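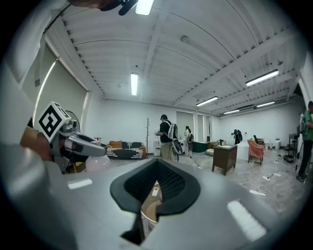 Slide 1. Opening: Using a Wide Room Well

Speaker notes for Ekaette Wike, Office of Building Use, Hammont Center
Version of 2022-02-06

Leave the slide up while people take their seats. Welcome the group and give the title of the talk in full: "Using a Wide Room Well: Planning Events Under a Ribbed Metal Ceiling." State that the talk is meant for staff who book, set up and clear large open rooms, and that questions will be taken at the end of each part.

Draw attention to the ceiling first. It is white, made of ribbed metal panels, with beams crossing it. Ask the group how many of them looked up the last time they walked into a hall they were about to book. Wait for hands.

Then mention the small pale pink round item, balloon or ball. It is the kind of soft color that tends to get lost in a big white room, and the talk will come back to color under slide 4.

Slide 2. What a Wide Room Asks of the Planner

A wide, open room has few natural edges. In a smaller room the walls tell guests where to stand, where to sit and where to leave their coats. In a hall, the layout has to do that work.

The first decision is where the front is. It should be settled before any furniture is moved, and it should be marked on the plan in writing. The Center has had setups in which the sound team, the caterer and the seating team each worked from a different idea of the front. The June open house was one of these, and 217 chairs had to be turned by hand while guests were waiting in the lobby.

Read the current rule aloud: no chairs leave the storeroom until the floor plan has been signed by the booking officer and the setup lead.

Pause for questions on floor plans. If someone asks about changes requested on the day, refer them to section 5 of the booking guide and move on.

Slide 3. Sound

Hard surfaces return sound. A metal ceiling is a hard surface, and a room with a bare floor below it has very little to soften a voice. Staff should expect speech to blur toward the back, most of all when the room is partly full.

Recommended measures, in the order in which they should be tried:

Place the speakers closer to the audience and turn them down.
Hang cloth on the long walls where fixings already exist.
Lay carpet in the front seating block.
Ask presenters to slow down. (Most will agree to this and then forget. A card on the lectern helps.)

The Kerkarex panels the Center bought for the east rooms may be borrowed, subject to a request made in advance. They stand on their own feet and must not be leaned against a wall or hung from anything.

Demonstrate: step away from the microphone and read the first two lines of this section in a normal voice, then again at a slower pace. Ask someone in the back row which reading was easier to follow.

Slide 4. Light and Color

Ceiling lights in a hall are placed to light the whole floor evenly. This suits sports and storage well. It suits a dinner less well, and it produces glare on any smooth surface lying under it, such as a polished tabletop or a laminated sign. Signs should be printed on matte paper and tilted slightly forward.

Under a white ceiling, pale colors need to be grouped. A single pink balloon disappears. A cluster at each entrance is seen at once and also helps guests find the door on the way out. Clients who want pale decorations should be advised to place them against something dark - a curtain, a screen, the side of the stage.

Strong colors need less help, and clients should be encouraged to use fewer of them than they first planned.

The Flavalier catalog is the one the Center uses for table linen. Staff are asked not to promise a shade from the catalog page. A sample should be carried into the hall and looked at under the lights that will be on during the event.

Slide 5. Working Overhead

This is the part of the talk that must not be shortened, even if time is running out.

Beams and panels are part of the building. They may look like convenient places to tie a banner, and clients will ask. The answer is that nothing is tied, taped, clipped or hooked to any part of a ceiling without written approval from the building office. This covers light items as well, including streamers and string.

Approved hanging points are listed on the drawing held at the front desk. Work at height is carried out by trained staff with a second person at floor level, and the area underneath is closed off until the ladder or lift has been put away.

Loose balloons should be weighted. A balloon that rises to a high ceiling stays there until it comes down by itself, and staff are not to go after it with poles.

Pause for questions. Allow more time than for the other parts.

Slide 6. Clearing the Room

Clearing goes faster when it follows the setup in reverse. Small items leave first: signs, table cards, decorations, cables. Linen is folded and counted back into the Leclerc crates, lids closed. Tables follow, then chairs. The floor is swept last, from the front of the room toward the storeroom.

The standard allowance for clearing is 70 minutes. Bookings that end late should be given the same allowance, and the next booking moved if necessary. Supervisors are reminded that staff may not be asked to begin stacking chairs while guests are still seated.

Found items go to the front desk with a note of the room and the hour.

Slide 7. Closing

Return to the opening slide. Ask the group to name one thing they would check in this room before accepting a booking. Take several answers and relate each to one of the parts above: plan, sound, light, overhead work, clearing.

Mention the handouts by the door - the floor plan form and the request form for the panels. Staff who need the hanging points drawing should ask for it in person at the front desk, as copies are not sent out.

Thank the group and give the office extension for later questions.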